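Bread Swap Returns to Ukstead in September

The bread swap is coming back to the hall in Ukstead, and this time we have more room. Last spring 34 households took part, and many of you wrote that the tables were too close together. We have now the big room until 20:00, so please come also with children.

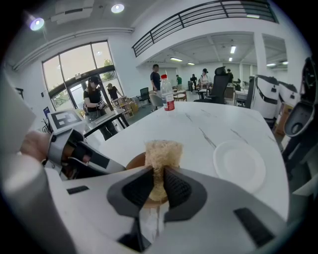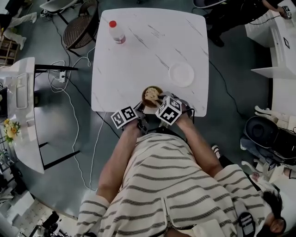
What should I do with bread that is already too hard to swap?
Keep it. Cut it in cubes while you still can, dry the cubes in a low oven and store them in a paper bag. They are good in soup, and if you crush them you have crumbs for several weeks.

The rules are the same as before. You bring one loaf, baked at home, and you take home one loaf from another household. Please write on a card which flour you used and if there are nuts, seeds or milk inside. Last time four loaves had no card, and these we could not give to people with allergies.

Rye bread is better on the second day, so bake it the evening before. White bread you can bake in the morning, but let it cool fully before you wrap it. A cotton towel is enough - plastic makes the crust soft.

The bakery Sjöberg in Brestness gives us again sourdough starter, in portions of 20 grams. Feed it the same evening with equal weights of flour and water, and leave the lid a little open. If you bring your own jar, it is easier for everybody. The Vallia mill will sell whole rye flour at the door, in cash only.

A loaf should weigh at least 200 grams after baking. Small rolls are welcome too, if you put them together in one bag.

Bus 129 stops in front of the hall, and the last one back to Brestness leaves shortly after we close. The parking behind the school is under repair, so cars must use the street by the river. Names for the list can be left at the library desk until the end of August.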